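Ilby table paper, white, large sheets

Pletavard stocks the Ilby sheet for craft tables, packing benches and anywhere else you want a clean surface to work on. It has a matte finish and no print on either side. One sheet covers most of a small table, and you can trim it with ordinary scissors.

Sheet length: 1000 mm
Sheet width: 800 mm
Sheets per pack: 77
Finish: matte, uncoated
Item number: 518

Packs ship flat between two boards. Store them the same way, away from damp walls. If you have to roll a sheet, roll it loosely and let it rest under a few books before use.

Pencil and charcoal take well. Wet paint will buckle the paper -- for that, see the heavier Caludus sheet. Smudges from graphite can be lifted with a soft eraser, but rubbing hard leaves a shine.

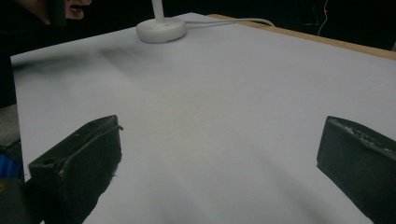 To hold a sheet in place, use low-tack tape at the corners and press from the middle outward. Peel the tape slowly when you are done.

Opened packs can't be returned. For orders of more than one carton, write to Retno Wijaya in sales and include the item number.

Page updated 2019-11-18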